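Ulley Wrist Camera Kit for Bastex Grippers
Home > Grippers > Accessories > Wrist cameras
In stock. $549 per kit
Part no. UL-88

You have already bought the arm. You have already bought the gripper, and the stand for the arm, and the cart for the stand. The wrist camera is the line most people leave out of the first budget and then sneak into the second one under "misc." We would like to help you put it in the first.

The kit fits any Bastex two-finger gripper and comes with the camera, bracket, 5 ft cable and a bag of screws with one spare. A longer cable is extra, and if your arm reaches over a table you will want it. Order it now and skip paying shipping twice.
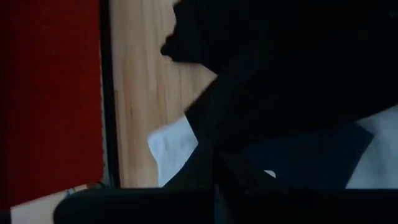

Wrist view at close range over a folded white cloth, room lights low.

Cloth is a fair test of any wrist camera. Up close, the gripper takes up a good share of the view and throws a lot of dark into it. Budget for a light. The Bovora clip-on lamp is $88 and bolts to the same bracket - we don't make it, and we make very little on it.

Planning notes
Allow an afternoon for mounting and calibration. Allow a second afternoon if anyone says it will take an hour.
Kröger arms need the adapter plate, sold separately.
Orders of five kits or more get a written quote, good through July.
Setup by our technician is $300 per site, travel not included.

Returns are accepted unopened. For quotes and awkward questions about lead times, ask for Amerley Antwi in sales - she has the real dates.

Prices updated March 2022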